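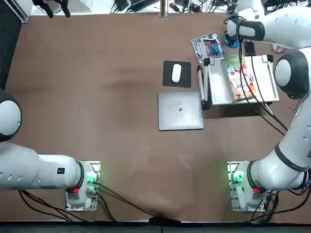 Lundi, 20 h

Journée passée presque entièrement à la table brune. J'avais prévu d'y écrire dès le matin et je m'y suis mis après le déjeuner, comme souvent. Entre les deux j'ai déplacé des choses.

Le portable est resté fermé une bonne partie du temps, juste sous le tapis de souris. C'est la place que je lui donne quand je lis : le tapis noir derrière, la souris blanche posée dessus, et le porte-livre à droite. J'ai essayé l'inverse pendant une semaine, le porte-livre à gauche, et j'avais mal au cou tous les soirs. Je ne recommence pas.

Le plateau vieillit. Il y a des traces sombres un peu partout et des endroits plus clairs, usés, surtout vers le milieu et en bas au centre. J'ai passé un chiffon humide ce matin, puis un peu du produit Kultico qui restait sous l'évier. Aucun effet sur les parties claires. Je pourrais poncer, mais il faudrait tout démonter et je n'ai pas envie de m'y mettre avant l'été. Ma sœur dit qu'un plateau neuf coûterait moins cher que mon temps. Elle a peut-être raison - mais j'aime bien ce brun un peu rouge et je ne l'ai pas retrouvé en magasin.

Lu jusqu'à 17 h. Le livre sur Gamonham fait 348 pages et j'en ai fait 20 aujourd'hui, notes comprises. Le chapitre sur les moulins est lent, avec des listes de propriétaires que j'ai fini par sauter. Je reviendrai dessus si j'en ai besoin. J'ai quand même relevé deux passages sur la route de Herkport, à recopier demain dans le dossier.

Le porte-livre tient bien les gros volumes maintenant que j'ai trouvé l'inclinaison. Avec les livres de poche c'est moins bon, ils se referment. Penser à racheter des pinces, les dernières sont parties avec le classeur des impôts.

Courrier : la facture Daneshvar, à payer avant la fin du mois. Je l'ai mise sur l'étagère de l'entrée pour ne pas l'oublier, donc je vais l'oublier. Cinq messages en retard, j'ai répondu à trois.

Pluie vers 18 h, je suis sorti quand même acheter du pain. La boulangerie n'avait plus que du complet. Soupe ce soir, le reste de samedi.

Pour demain :

- recopier les deux passages
- appeler pour la chaudière
- payer la facture
- finir le chapitre 5, ou au moins arriver aux cartes

Je me couche tôt, le réveil est à 6 h 30.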